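18 de maio de 2025

Acordei antes do despertador, com o barulho da chuva na calha. Fiz café e fiquei na cozinha de meias, porque o chão ainda estava frio. O pão de ontem deu para torrar. Escrevo já de noite, com a luz do candeeiro pequeno, e vou tentar pôr as coisas por ordem.

De manhã fui à horta. Os feijoeiros que semeei do lado do muro nasceram quase todos, os do lado do caminho não. Deve ter sido das lesmas. A Natalina diz que a cinza resolve, mas com esta chuva a cinza não dura uma noite. Pus uma tábua velha no chão entre as linhas, para as apanhar por baixo amanhã cedo. Os tomateiros precisam de canas. Tenho sete canas boas e as outras estão rachadas. O Osvaldo Ferri ficou de me trazer mais do ribeiro dele, mas anda com dores nas costas e não quero insistir.

Colhi as últimas favas. Já estão grandes demais para comer com casca. Descasquei-as sentada à porta, com a bacia nos joelhos, e parei quando recomeçou a chover. As cascas foram para o monte do composto, que está muito molhado e a cheirar mal. Falta-lhe palha. Apontei no caderno: palha, fio de atar, sementes de beterraba, pilhas para o rádio.

Ao meio-dia telefonou a minha irmã. Falámos da casa da mãe, em Buvier. Ela quer arrendá-la já no verão, eu preferia esperar até outubro e arranjar primeiro o telhado do lado norte. O homem das obras pede 200 só para ir lá ver, o que me parece um abuso. A minha irmã acha que é normal e que os outros pedem mais. Não chegámos a acordo. Ficou de me mandar o contacto de outro, em Donati, que trabalhou para a Fiorella Villa e deixou tudo limpo. Não gosto de discutir estas coisas ao telefone. Ela fala a cozinhar e metade do que diz perde-se.

Almocei arroz com as favas e um resto de chouriço. Dormi um bocado na cadeira.

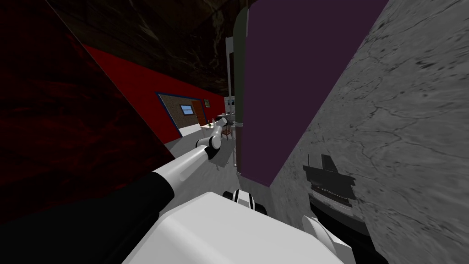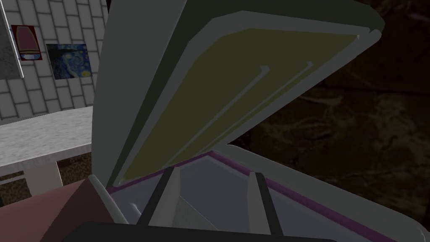 Fim da tarde

A chuva parou pelas cinco e fui a pé até à biblioteca devolver os livros. Um deles estava fora do prazo, mas a Despina Stan não me cobrou nada. Disse que o sistema esteve em baixo e que ninguém pagou multas esta semana. Trouxe um romance passado numa ilha, que ela me recomendou, e um livro sobre podas. Li as primeiras páginas do romance num banco do largo. Começa com um funeral e tem personagens a mais. Vou dar-lhe até à página 60 e depois decido.

Encontrei o Kourosh Kiani à saída da farmácia. Anda a preparar o exame de português e pediu-me que lhe corrigisse uma carta. Sentámo-nos no café e li-a. Está bem escrita, com erros pequenos, quase todos nas preposições. Expliquei-lhe a diferença entre "ir a" e "ir para" e não sei se expliquei bem. Ele tomou nota de tudo com uma letra muito direita. Perguntou-me porque é que se diz "estar de pé" e "estar em casa", e eu respondi que teria de pensar. Ainda estou a pensar. Combinámos voltar a ver-nos quando ele tiver a segunda carta pronta.

No regresso passei pelo caminho de baixo. A água do ribeiro vai alta e barrenta, mas ainda longe da ponte. Alguém deixou a cancela do lameiro aberta e fechei-a. Vi duas cegonhas no campo do Ferri, perto uma da outra, à procura de comida na terra molhada. O ano passado por esta altura já havia feno cortado. Este ano, com o tempo assim, não sei quando o vão cortar.

Noite

Jantei sopa. Remendei o bolso do casaco verde, que estava roto desde o inverno, e preguei o botão que faltava na camisa às riscas. A linha não é bem da mesma cor, mas não se nota a não ser de perto.

Depois fiz as contas do mês. O gás subiu outra vez. A luz desceu um pouco. Gastei mais do que devia em livros e menos do que pensava na horta, embora ainda falte comprar a palha e o resto da lista. Pus de lado o dinheiro para a viagem de comboio e meti o envelope na gaveta de cima, debaixo das toalhas.

A Natalina telefonou quando eu já estava a arrumar. A filha dela vai mesmo mudar-se para Trenley no fim do verão e leva o gato. Ela fica contente pelo trabalho e triste pelo gato, foi assim que disse. Falámos também das lesmas. Agora aconselha-me cerveja num prato enterrado, que foi o que o pai dela sempre usou. Tenho uma garrafa no armário, fora do prazo, e posso experimentar.

Ouvi o boletim do tempo. Dão aguaceiros até ao meio da semana e depois sol. Se for verdade, transplanto as alfaces nessa altura e lavo os cobertores, que já deviam estar guardados.

O joelho doeu-me menos do que ontem, mesmo com a caminhada. Tomei o comprimido só ao jantar. Tenho de marcar a consulta, ando a adiar isso desde a Páscoa.

Deixei as favas que sobraram de molho em água fria e a roupa para amanhã em cima da cadeira. Vou ler mais um bocado e apagar a luz.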